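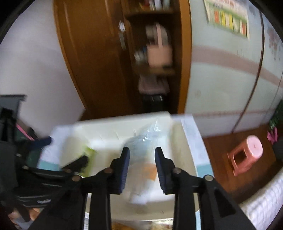

White open tray with light-blue edging, in use for small items and a clear plastic bag.

Reviews > Storage > Trays and Open Boxes

Giltbridge shallow storage tray, white and light blue
Reviewed by Byung-chul Wi

The Giltbridge tray is a shallow open box with no lid and no dividers. I have used one since August for the small items that collect at the bottom of bags: cables, a tape measure, spare straps, packets of fixings. It replaced a deeper Biltden box of the same footprint.

Construction

Walls are low and the corners are rounded on the inside, so dust wipes out with a damp cloth. The base measured 395 mm along the long side and is flat to the touch when empty. Wall height is 84 mm. With 8 kg spread evenly the base bowed slightly when lifted by the ends, and recovered when unloaded. I would not carry more than that in it.

The light-blue edging is the weakest part of the design. It gives a smoother grip than a bare edge, but bag straps dragged across it leave dark marks. Most came off with washing-up liquid. Two did not.

Use

Access is good. Everything can be seen from standing height and the white interior shows up dark or brightly coloured items well. Clear plastic bags are harder to pick out, particularly when crumpled, and I now label mine.

The low walls have a cost. Long straps will not stay in unless they are rolled, and anything soft and bulky placed alongside tends to lean over the rim. On a shelf with a bag next to it, allow a gap of 30 mm at each side. The deeper Biltden box did not need this, though it was slower to search.

Two trays will stack only when both are empty. Mal-soon Shin tested a second one in a hall cupboard and reported the same, along with a faint smell on unpacking that cleared in a few days.

Verdict

Suitable for sorting and for things used daily. Unsuitable for long-term storage, where a lid is needed. The Skilent version comes with one and costs slightly more, but its base is thinner.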